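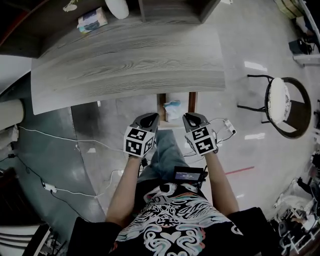

Most dining tables sold in Peltow are too big for the people who buy them. Shoppers measure the room, see that a slab fits, and forget that they also have to walk past it, sweep under it and sit at it. I think a round stool is the better seat for a small room, and I would take one with a padded top, like the white one standing beside the gray wood-grain table, over any high-backed chair in the Halameck catalog. It has no back to catch a coat or hit the wall.

The usual complaint is comfort. For a two-hour dinner I accept that. But our weekday meals take 9 minutes if the phone doesn't ring, and I suspect yours do too. We paid $200 for two chairs at Farah and both of them hold laundry.

My other objection is to what collects on the floor. A plastic bag dropped between table legs can stay there a week when four chairs are pushed in around it. With stools you see it and pick it up. It takes 5 seconds.

Stores should show small tables with stools pulled up to them. The Dreris showroom still puts six chairs at everything, including the table I bought.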